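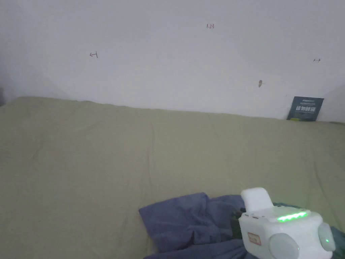

What is the Plavedholm building?

Plavedholm is a residential building of four storeys on the eastern slope above Fagerlund harbour. It was designed by Hedvig Løken and replaces a boat store that stood on the same footprint. The plan is a narrow wedge, set by the retaining wall to the north and the public steps to the south.

How many flats does it contain?

There are 82 flats, arranged on either side of a central corridor. The ground floor also holds two shop units and a bicycle store, reached from the lower street.

Why is the roof pitched in one direction only?

The planning consent limits the height on the uphill side so that houses on Grerkuda Lane keep their view of the water. The single pitch stays within that limit and drains to one gutter on the harbour side.

What is the structure made of?

Load-bearing walls and floor slabs are cast in place concrete. The outer leaf is pale brick laid in lime mortar, with movement joints at the corridor ends. Window frames are larch, left untreated on the outside.

Will the untreated larch change colour?

Yes. It turns grey at different speeds depending on exposure. The south side will change first. No oil or stain should be applied, as this affects the terms of the joinery warranty.

Are the flats handed over furnished?

No. Kitchens and bathrooms are fitted. Beds, curtains and loose furniture are for the occupier to provide.
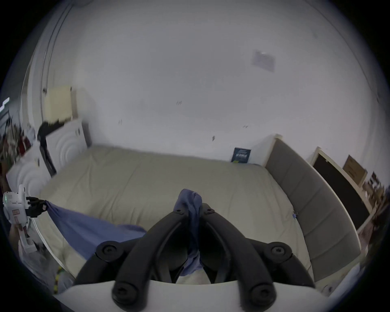
Blue cloth, twisted at the centre.

Can residents alter internal walls?

Partitions inside a flat may be moved with written approval from Demavlow, the managing firm. Walls shown hatched on the handover drawings are structural and may not be cut or drilled deeper than 50 mm.

How is the building heated?

Heat comes from a shared seawater heat pump in the basement and is delivered through underfloor pipes. Each flat has its own meter, read remotely.

Where can the drawings be seen?

A printed set is kept at the Demavlow office in Fagerlund. Drawings on display are those issued on 30/03/2024. Earlier sets show a different stair position and should not be used for measuring.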